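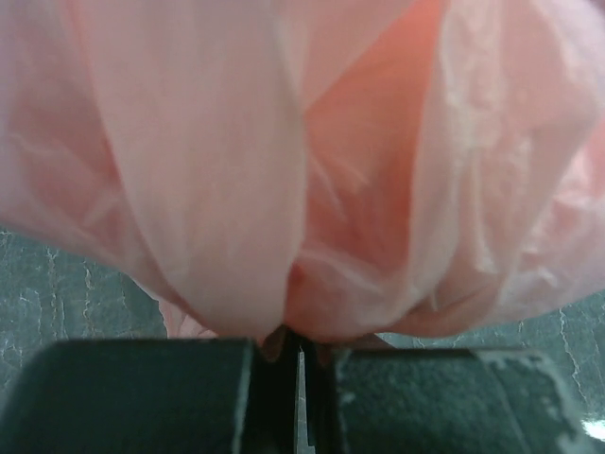
Jonatan Björklund

I'm putting together next year's equipment budget for a two-arm bench and need a check on the consumables and spares lines. The work is mostly thin, crinkly plastic and light table items: bags, cloths, bowls, cutlery. Arms are paid for. What's left is fingers, bench surface, cabling and enclosure.

Current draft, for one bench over 52 weeks:

Gripper fingers: 2 spare pairs
Bench mat: one replacement
Arm cables: one spare per side
Enclosure: aluminium profile, white panels, one end open for access

My doubt is the fingers. Flat, blocky ones hold a bunched neck of film well enough, but the edges scuff and I can't find a sensible way to predict when to swap them. The Åberg quote treats fingers as a fixed yearly item. The Grasemby quote leaves them out altogether and lists them under service, so the two totals can't be compared as they stand.
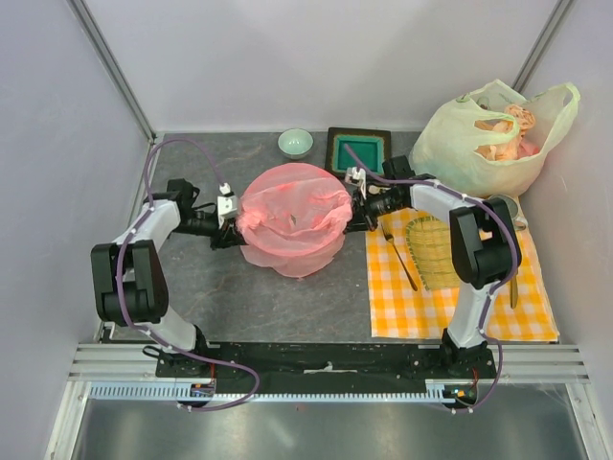 The other open item is reach. Both arms have to meet over the middle of the table and still get to the things along the back and out at the right-hand side. If I go for a deeper table I also need longer cables, and neither supplier has priced those. Should I hold money back for that or fix the table size first?

Search the forum Go

Helge Halvorsen

Fix the table size first. Cable length, panel size and profile all follow from it, and changing it after the order means paying for the cutting again.

For fingers, drop the yearly figure. Set a wear limit on the contact face and edge, check against it at each service, and budget per swap. A scuff on the outer edge is cosmetic. A nick on the inner face will catch film, and that pair should come out straight away. I'd carry one more pair than you have listed - lead time out of Julurthorpe was some 2 months when we last ordered.

Ask both suppliers to requote with fingers, mats and cables on separate lines. Grasemby did it for us without fuss. Also ask for the cable's minimum bend radius. A loop over the elbow needs slack at full reach, so measure there and leave the parked position out of it.

benchtop_padton

Just get the deeper table. We did and it's fine.

Comments

kestrel_h: Fine with which cables?

benchtop_padton: Whatever came with it. I'll look in October when we have the covers off.

Jonatan Björklund: Thanks Helge. Separate lines requested from both. Mat thickness wasn't on either quote, so I've asked for that as well.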